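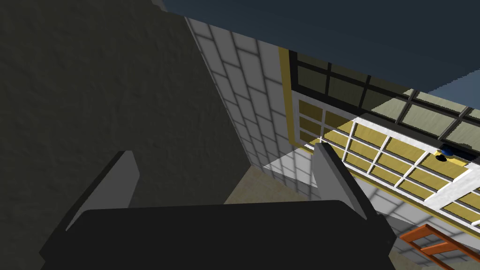
Bamano go into Saturday's home game against Shirima without a win since the middle of January, and I can't remember the last time I looked forward to a match this little and still bought a ticket for it.

March 3, 2024

Let's start with the table, even though I'd love to skip it. Bamano sit 11th in a 13-team division after another flat 0-0 on the road at Plarnine last week. I made the trip (two buses and a long walk up from the station) and got one shot on target for my trouble, a header in the first half that the keeper caught without moving his feet. The back four were fine. The midfield was fine too, if you like sideways passing. Up front we looked like two guys who had met in the parking lot.

Shirima are a different story. They're second, they press high, and they've scored in every away game this season. Back in the fall they beat us 3-1 at their place, and that was with our captain fit. He's still out with the hamstring, and the club is saying late March at the earliest - I'd bet on April myself.

Still, there are a couple of things to hang on to. Our home form has been a lot better than our away form, and Brarnwood Park can be a miserable place to visit when the wind comes in from the river end. The last home crowd was 2,207, a good turnout for a team in our shape, and I heard the east stand singing right up until the equalizer went in. The club has sold 645 advance tickets to away fans for this one, so it should be loud at both ends.

I'd also really like to see the kid on the left wing get a start. He came on for the last stretch at Plarnine and ran straight at his fullback the first three times he got the ball! He lost it twice, sure, but the third time he won a corner, and it was the only time all night our end stood up. The manager told local radio he's "in the picture" for Saturday, and I've heard that one before, but I'm choosing to believe it.

As for the rest of the lineup, I expect the same back four and the same keeper. The right back is one yellow card away from a suspension, so watch for Shirima to go down that side early and often. Their number nine likes to drift out there anyway, and he drew two bookings doing it against the league leaders.

My guess is 1-1, with us scoring first and then hanging on for dear life. I'd take that right now. A point won't lift us out of trouble, but the two teams below us play each other on the same afternoon, and at least one of them has to drop something.

Kickoff is at 3 p.m. and gates open at 1:30. The west stand snack bar is closed again, so eat before you come.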